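Balora Tableware Library
Progress report to the Moura Fund, second period
Prepared by Aslı Gezer, Temthorpe

Where we have got to

The shelves are up, the crockery is in and people are borrowing it! When I wrote at the end of the first period we had a signed agreement, a cold storeroom and a lot of cardboard boxes. Now there is a working tableware library in Temthorpe, open every Friday, and I have been looking forward to telling you about it.

As a reminder, Balora lends plates, bowls, cups and cutlery to households and small groups who need them for a while. Some are setting up a first home, some have family staying, and some want to try a different shape of bowl or a heavier spoon before they spend money on their own. Loans are free and last up to 53 days. That odd number came from the first draft of the loan form, and we have grown fond of it, so it stays.

Money

Spending in this period came to £3,612. The largest part went on tableware from Bultero, who delivered in two lots and replaced the chipped bowls from the first lot without any fuss. The rest went on shelving, stacking crates, printing and the second-hand dishwasher (a very good buy, though it had to go in through the window). We have £1,325 left for the final period, and nearly all of that is set aside for cutlery and a proper trolley. Receipts are in the folder you already have access to, in date order this time.

The collection

We now hold 200 pieces. Your original approval was for plain white throughout, and I wrote in the spring to ask whether we could bring in some colour. I am so glad you said yes. The orange pieces are the ones people notice first and the ones they ask for again, and they look lovely beside the plain grey cups. White and teal are still there for those who like a quieter table.

Shape has mattered more than I expected. I had thought of a plate as a round thing and left it at that, but the less regular shapes have been popular, and the bowls with the wavy rim have hardly been on the shelf. One borrower brought hers back only to ask whether she could take it straight out again — she could, and did.

Trying things out on the table

Before a set goes on the shelf we lay it out on a table as if for a meal and handle each piece: pick it up, tip it, put it down, move the cup to the other side. It is the part of the work I enjoy most. A plate that looks fine in a catalogue can be a nuisance to lift off a flat surface, and you find that out in the first minute.

Orange tableware at Temthorpe:

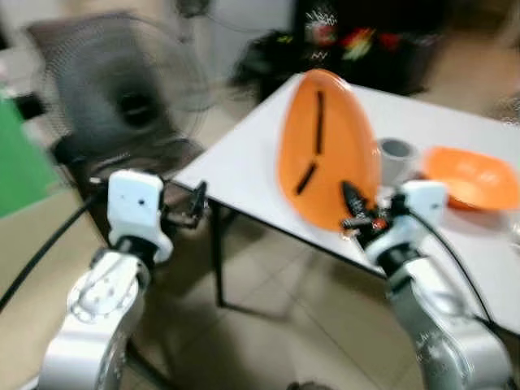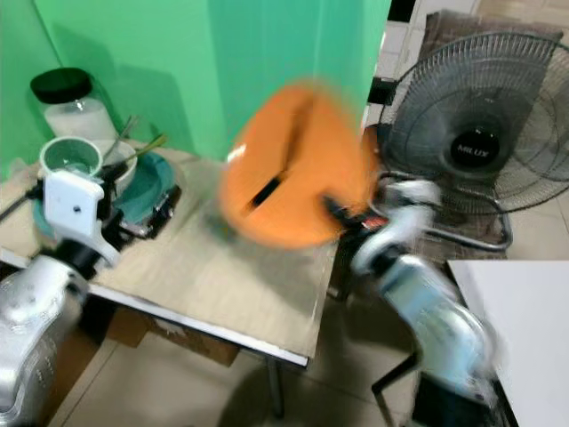

Fork, plate, spoon, cup and bowl:
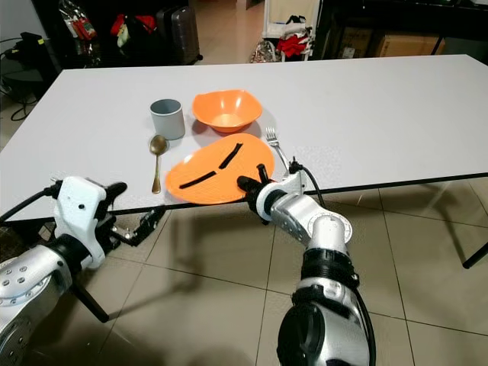 What we have learned from laying tables has changed how we pack. At first every crate held one kind of thing, plates with plates and cups with cups, and borrowers had to visit three shelves and balance it all on one arm. Now the small crates are made up as place settings. You take one crate per person and you are done. It takes longer at our end, as each crate has to be checked when it comes back, but the queue on a Friday moves along far better, and there is time for a chat.

It also led to the one change I would like to make to the buying list. We bought too many deep bowls and too few spoons. Spoons go missing. I don't think anyone is keeping them on purpose; they slip into the drawer with the rest of the household's and stay there. The brass-coloured ones come back more reliably than the silver ones, I suppose as they look like strangers in most drawers, so I would like to order more of those for the final period if you are happy with it.

What has been harder

Washing up is still slow. Everything comes back clean, or is meant to, but we put it all through the dishwasher again and the glass jars have to be done by hand. The lids in particular take an age to dry and we have had to keep them apart from the rest.

Labels have been a nuisance too. The first sort came off in the wash. The second sort stayed on but left a sticky patch that fluff clung to. We have given up labelling the pieces and label the crates instead, with a card inside the lid listing what should be there. So far this is working well.

The loan book is the other thing I would do differently. I started it on paper, then moved it to a spreadsheet halfway through the period, and for a fortnight the two did not agree. They do now. I would rather own up to that than have you find it in the records.

Next period

The main job is a second collection point at the far end of Temthorpe, for people who can't easily carry a crate on the bus. We have the offer of a cupboard there with a lock and a decent light, and we would open it in November for the busy weeks before the holidays. Only made-up crates would go, nothing loose.

I also want to hold two open table afternoons, with everything out so that people can handle it before they choose. The first would be for the colours and shapes, the second for cutlery, with soup, which seems the fairest test of a spoon.

Two decisions are needed from you: whether the spoon order can replace the deep bowls in the budget, and whether the trolley can be bought now, ahead of the cupboard opening. Either can be settled by email. You would be very welcome on a Friday as well — come after two, when the returns are in and the kettle is free.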